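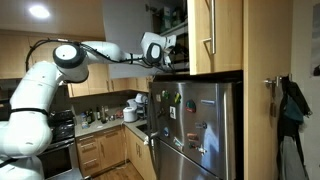

4.2 Kühlschrankfront und Oberschrank als Ablageorte

Die Zone um den Kühlschrank wurde in der Jositby-Erhebung als eigener Bereich kodiert, getrennt von der Arbeitsfläche und den übrigen Oberschränken. Sie umfasst die Gerätefront, die sichtbaren Seitenwände und alle Fächer, die unmittelbar über dem Gerät liegen. In den 62 in Lurow aufgenommenen Küchen entfielen auf diese Zone 2922 Einzelgegenstände. Haftmagnete und angeheftete Papiere wurden dabei einzeln gezählt, gestapeltes Geschirr je Stück und Lebensmittel je Verpackung. Die Kodierung erfolgte in Groketix nach dem in Abschnitt 3.1 beschriebenen Schema.

An der Gerätefront überwiegen Gegenstände, die keinen Bezug zum Inhalt des Kühlschranks haben. Abbildung 4 steht für den Typ B (»verstreute Front«): eine Edelstahltür mit Magneten in verschiedenen Farben und Formen, dazwischen eine kleine weiße Karte mit dunklem Aufdruck. Eine Ordnung nach Reihen oder Themen ist nicht zu erkennen. Bei Typ A sind die Papiere dagegen in einem Block zusammengefasst, meist in Augenhöhe und auf der Griffseite. Typ C bezeichnet Fronten ohne jede Auflage und kam vor allem bei Einbaugeräten mit Möbelfront vor, an denen Magnete nicht haften.

Auf die Frage nach der Funktion der Magnete nannten die Befragten am häufigsten das Befestigen von Zetteln. Die Zählung stützt das nur zum Teil. An Fronten vom Typ B hielten bis zu 70 Prozent der Magnete nichts fest. Mehrere Befragte gaben an, solche Magnete seien Mitbringsel oder Werbegeschenke und blieben hängen, bis sie herunterfielen. Wir führen sie deshalb in der Auswertung als Dekoration, auch wenn sie im Bedarfsfall wieder zum Befestigen dienen können. Bei Magneten mit Beschriftung war die Zuordnung zwischen den Kodierenden am wenigsten einheitlich – sie wurden im zweiten Durchgang gemeinsam neu bewertet.

Die Fächer über dem Kühlschrank unterscheiden sich von den übrigen Oberschränken durch ihre Höhe und durch die schlechtere Einsehbarkeit. Auch in Abbildung 4 liegt die Öffnung direkt über dem Gerät im Dunkeln, und der Inhalt ist von vorn kaum auszumachen. Das offene Fach daneben, in dem grüne und weiße Gegenstände gestapelt sind, ist immerhin teilweise beleuchtet. Rechts schließt ein Oberschrank aus hellem Holz mit glatter Tür und langem, senkrechtem Metallgriff an. Geschlossene und offene Fächer stehen also auf engem Raum nebeneinander, was im Lurower Bestand häufig vorkam.

Nach Angabe der Haushalte werden die oberen Fächer vor allem für selten benötigte Dinge genutzt, etwa Servierplatten, Backformen, Vasen und Vorräte in Großpackungen. Ein Tritt oder Stuhl war in vielen Küchen nötig, um die hintere Hälfte des Fachs zu erreichen. Entsprechend wurde vorne umgeräumt und hinten abgelegt. Die Befragten konnten den Inhalt der vorderen Reihe meist aus dem Gedächtnis nennen, den der hinteren nur in Ausnahmefällen. Bei offenen Fächern fiel der Unterschied geringer aus.

Für die Auswertung ergibt sich daraus eine Einschränkung. Die Fotografien wurden aus Steh- oder Schulterhöhe aufgenommen und erfassen die Gerätefront gut, die Tiefe der oberen Fächer jedoch nicht. Die Bestandszahlen für diese Fächer beruhen daher auf der Begehung und der Liste, die dabei geführt wurde. Wo Liste und Bild voneinander abwichen, haben wir die Liste verwendet und den Fall markiert. Die markierten Fälle sind in den Verteilungen in Abschnitt 4.3 enthalten, bleiben aber beim Vergleich der Fronttypen unberücksichtigt.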